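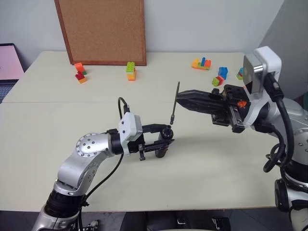

The two arms at the handover point, left one holding the screwdriver, handle pointing down.

I've been working on handovers since February and I finally have a result worth writing down. The task is simple to state. One arm holds a screwdriver, the other arm has to take it. The method I've been testing, which I call Visinton in my notes, changes one thing about how we train the policy for that.

Our old policy, Ojo, learned the whole handover as one piece. It got the camera images and the joint positions of both arms and gave back the next moves for both. It did fine with thick objects. With a screwdriver shaft it would close the receiving gripper a little early or a little to one side, and the shaft would end up outside the fingers. More data helped up to a point. We went to 2,000 demonstrations and the misses were still mostly the same kind of miss.

Visinton splits the handover at the moment before contact. The giving arm moves to a pose and then holds still. The receiving arm runs its own small policy for the last stretch, and that policy mostly looks at the wrist camera. It doesn't get the joint positions of the giving arm at all. I expected that to hurt. My guess now is that the old policy was leaning on those joint positions to work out where the tool was, and a tool never sits in the gripper the same way twice. If the handle is tilted even slightly, the tip is somewhere else.

The test was 20 handovers per policy, same screwdriver, with me changing the grip angle by hand before each one. Ojo completed 13. Visinton missed 2. I counted a handover as complete if the receiving arm had the tool and the giving arm had let go without the tool slipping.

Both misses came with the shaft tilted toward the receiving arm, so the wrist camera saw it almost end on. It's a thin dark rod to begin with, and from that angle there isn't much of it to see. I tried adding light from the side on Sunday and it made no clear difference.

The bricks stay on the table during all of this. They're from the Tivau sorting task, and I left them in for training and testing so the policy would have some clutter behind the tool. The cork board stayed up at the back too. I haven't tried a bare table, and I haven't tried a much busier one, so I can't say how much the background matters.

The cost is time. Holding still before contact makes each handover slower, and it looks slow - the giving arm arrives and just waits. I tried letting it drift a little during the approach and the misses came back, so for now it waits.

Code changes are in the Erkero branch if you have access to the lab repo. The split point is set by hand in the config, as a distance between the two grippers. I'd like to learn it from the demonstrations, and I have a rough version of that running, but it picks the split too late on long tools. Next I'm going to run the same test with a paintbrush and a marker and see if the numbers hold up.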